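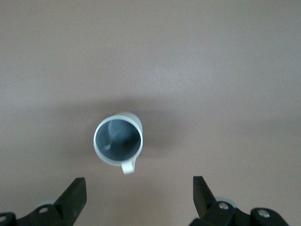 White mug on a tan tabletop.

Wanted: People Who Doubt Their Coffee Habit

Posted 23/02/2026 by Thoa Chu, Honedton

You have read that coffee is good for your heart. You have read that it is bad for your sleep, fine for your sleep if you stop at lunch, and a cure for tiredness that also causes tiredness. I have read all of it too, and I don't believe much of it. Most of these claims come from asking people what they drank last year, and I can't tell you what I drank last week.

So I am looking for 60 adults in or near Honedton to keep a plain daily log for 39 days. You write down each cup, when you had it, when you went to bed, and how you felt on waking. For part of the time your coffee will be swapped for decaf, and you won't know which part. Both kinds come ground, in matching bags marked only with a letter.

Who can apply

Anyone over 18 who drinks at least 2 cups a day and makes most of them at home. If you are pregnant, take sleep medicine, or have been told by a doctor to watch your caffeine, please sit this one out. Night shift workers are welcome but should say so on the form.

I would like to hear from people who think the whole thing is nonsense. The last sign-up, under the name Allance, drew nearly 400 replies, and almost every one came from somebody who had already decided that coffee was ruining their life or saving it. That makes for poor logs.

What you get

The coffee, a paper logbook, and your own results in July, including the weeks you were on decaf. There is no pay. You won't get a wellness score, an app, or advice on how to live.

What I can't promise

A clear answer. The group is small and people cheat. If the logs show nothing, the write-up will say they show nothing.

To apply, pick up a form at the front desk of the Nistetti building and leave it in the box there. Put "coffee log" on the envelope. Please don't attach articles.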